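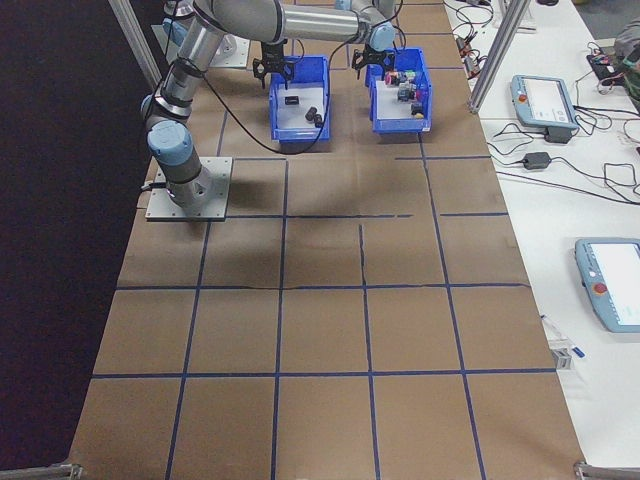
The sorting table at Pendberg, both bins at the far end.

The tape had been my idea, so I was the one who got the call when it came up.

It was a Friday in November and the heating at Pendberg had been off since lunch. The message said the left arm was missing its squares again. "Again" was the word that annoyed me. I had reset that arm on my last two visits, and both times it had gone off like a lamb and put things where it was told. I packed the hex keys and the good torch and drove over.

Imham had sold us the cell with a brochure that promised it would look after itself. I have kept the brochure. It has a paragraph about drift, and how the software notices drift and quietly puts it right, and a graph with a line that goes flat. I have never met that line in real life. What I have met is brown paper, blue tape and a person on their knees.

The shift lead was waiting by the curtain with her coat on.

"It's learning," she said. "That's what Hamdy told us on the phone. It's still learning the table."

"It's had 2000 hours to learn the table."

"They said to give it time."

I said nothing to that. Hamdy had the service contract, and giving things time was most of the service.

I picked up the nearer pendant and brought the arms back over the bins, where they would be out of my way. The right one went smoothly. The left one went smoothly too, and that was the trouble with it. A machine that shudders or squeals is doing you a favour. This one moved like a head waiter and was wrong by the width of a pencil.

"What do you do when it misses?" I asked.

"Move the square."

I thought I had misheard. "You move the square?"

"The tape. Days showed us. If it keeps coming down on the line, you lift the tape and put it where the gripper wants to go. Then it stops flagging." She pointed down the table. "We haven't done that one across the middle. We ran out."

I looked at my grid. I had laid it in one long evening, with a steel rule and a sharp pencil, and I had been rather proud of it. Now that she had told me, I could see where the strips wandered. The machine had drifted, and a whole building of sensible people had drifted along with it, one strip at a time, and each morning the report had gone up to the office saying the table was within limits. The office had been very pleased. There had been an email.

"How long?" I said.

"Since the summer. Is that bad?"

"It's very cooperative of you."

I rang Hamdy, to be fair to them. A young man took me through the questions. Had I restarted it? Had I restarted it with the lid closed? He could see our table from where he was, he said, or at least he could see its numbers, and its numbers were excellent. He could send out an update overnight. I asked him what the update would do about a loose bolt.

"Is there a loose bolt?"

"I don't know yet. I haven't looked."

"Our side isn't showing one," he said.

I put the phone in my pocket and stopped the cell properly. Then I locked off the supply, hung my tag on it, and got down by the left arm's mounting plate with the torch in my teeth. The first bolt was tight. So was the second. I had time to feel foolish, and to hear the young man's voice telling me so. The third turned under my fingers. I didn't need the key for it. I could have done it wearing mittens.

I took all of them out, cleaned the threads, put them back with a drop of Idach on each, and brought them up to 35 on the wrench, going corner to corner. It took 20 minutes. The shift lead held the torch for the last two and asked if it would be fixed now.

"The bolt will be."

"And the robot?"

"The robot thinks the table is where you've been putting it."

She considered that. She was no fool, and I watched her get there. If the arm was true again, then every strip they had shifted to please it was now a mistake, and the arm would come down in the right place and be told it was wrong.

"So we'd have been better leaving it alone," she said.

"You'd have been better ringing me."

"We did ring. They said it was learning."

I asked what she had in the way of tape. She went off to look. I took my coat off, cold as it was, and found the steel rule at the bottom of the bag, under the brochure. There were 30 squares I wanted to check before I trusted any of them. I slid my thumbnail under the first strip and it came away with a little of the paper on it.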